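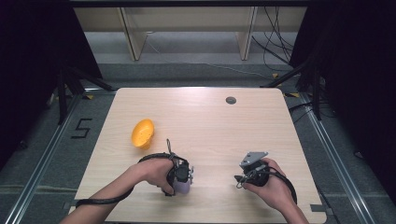
Platutdale is a good two hours up the road from us, and I'd been meaning to go since February, when Widon first wrote to say they were opening their doors to anyone thinking of buying the hand-held gripper kit. I run the training side of a small packing business and I am not, by any stretch, a robot person, so I was glad that the morning was mostly spent doing things and hardly at all looking at slides. Each station had a pale table with black curtains to either side, and at table 5 (the number is taped on the carpet, which saved me wandering about looking lost) the job was a bright orange-yellow bowl and a gripper for each hand.

Our host was Rostam Fallahi, a patient man who had clearly answered my questions many times before and was lovely about it anyway. The idea of the kit is that you do an ordinary chore with the grippers, they record how you moved, and the recordings go towards teaching a robot arm the same chore. Widon sells the pair with the software, and you can have it on a monthly hire first, which is how I'd go about it myself.

My first tries were dreadful! You squeeze far too hard, and you forget that your wrists can still turn, and I chased my bowl halfway to Kundham before I got the hang of it. After 20 goes I'd stopped thinking about my fingers, more or less. Belmiro Barros, who had come over from the Vilela cannery and was on the next table, had it in five, and I have tried to forgive him.

A few grumbles, as I promised the office I'd bring some back. The cables are a nuisance, and I'd want to know when a cordless pair is coming (Rostam would only say they were working on it). My forearms were sore by lunch, so I'd be swapping people over every half-hour or so. And the manual runs to 203 pages, though the quick-start card got me through the whole morning and I'd happily pin that to our wall.

Hire is $89 a day for the pair, less if you take a full month, with phone support thrown in. Lunch was egg sandwiches and a very decent lemon slice, and there's free parking around the back if you come in past the silos. I've put our name down for a trial pair and I'll write again once our own crew has had a turn.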